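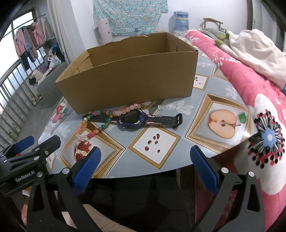 Fekdale Swap & Donate Club

fekdale_mom
Kids watch and a string of beads for the August swap, one big cardboard box, no lid. Beads keep ending up on top of the watch. Will they scratch the screen?? Can it all go in together

irnau40
Separate bags. Watch in a sock, buckle done up, beads in a zip bag. Take the charger too if you still have it, we got 3 last year with none and they just sat ther.

pennyjar
smaller box

Cusura_Lane
Wipe the strap first, pink lines show dirt. Drop off closes at 6.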